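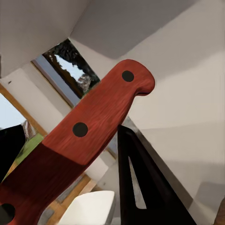 Knife handle, three black rivets. Kitchen render.

Monday, March 6, 2023

Quick one tonight, I've got a proof to sign off before bed and my tea is going cold next to the keyboard.

So. The Brustow leaflet. Went out on Thursday, 1650 copies, two postcodes, folded twice, and I've been wanting to write down how it went before I forget and start telling people it was all planned.

Background for anyone new. I write copy for small firms. Mostly leaflets, the odd radio script, a lot of van sides. Brustow do boiler servicing and have done for years without any advertising beyond a line in the parish magazine. New manager, Margus Luik, wanted "a campaign". Budget for a campaign: a leaflet and a half.

First draft was mine and it was too long. I know it was too long. I'd put in the history, the grandfather, the first van, all of it. Margus read it on his phone in a car park and rang me to ask where the phone number was. It was on the back. At the bottom. In grey.

Second draft, phone number at the top, in a size my mum could read without her glasses. Grandfather cut down to one sentence. I was sad about the grandfather. He had a good hat.

Then the headline. We went through 12 of them. I kept the list and it's embarassing. There were puns. There was one about getting into hot water that I defended for most of a morning. What we printed was "Boiler service, booked by phone, done that week" and I don't think I've ever written anything plainer. Margus checked with the engineers first that they could do it in the week, which I liked him for. I've worked for people who'd print it and check after.

Calls so far: 6. Margus thinks that's low. I think it's four days, one of them a Sunday, and a leaflet sits on the side under the post for a while before anyone picks it up. We'll see. I've asked whoever picks up the phone to write down where the caller heard of them, on paper, in a book, by the phone. Not the computer. The computer has a drop-down and everyone picks the top one.

Printing was Cemitz again. Bit dearer than the online lot but they ring you when something looks wrong, and something did look wrong, I'd left the old fax number in. A fax number! They could have run it and charged me twice.

Other job on the go is Dimier, who sell curtains and blinds and want a brochure. Much slower. Everybody there has a view on the cover. I've had notes on my notes. Their list of people who've asked for a brochure was 1048 names when they sent it over, and a good chunk of those had no address, only an email, so now there's a second conversation about whether it's a brochure at all or a thing you download. I said do the printed one for people who asked for a printed one. That was a week ago. Still waiting.

Jankauskaitė are doing the layout for that, and they're good – they send you two versions and tell you which one they prefer, and why, in a sentence. More designers should. I'm a slow decider and it saves me an afternoon.
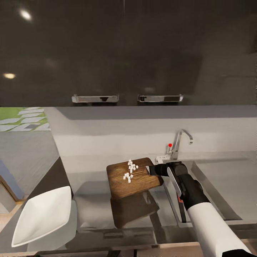

Things I'm doing differently next time

Phone number first. Before the headline, before anything. Write it at the top of the blank page and work down from there.

Read it out loud to someone who doesn't care. My neighbour got the Brustow one over the fence and stopped me at the second line to ask if I meant a service or a repair. Fair question, it wasn't clear, I changed it.

Ask about the budget for the second go before spending the first. If Brustow want another drop in July, when boilers are off and the engineers have gaps, then some of the money should of been held back. I didn't bring it up early enough and that's on me.

Invoice on the day. I still haven't sent Margus his. Doing it now, then the proof, then bed.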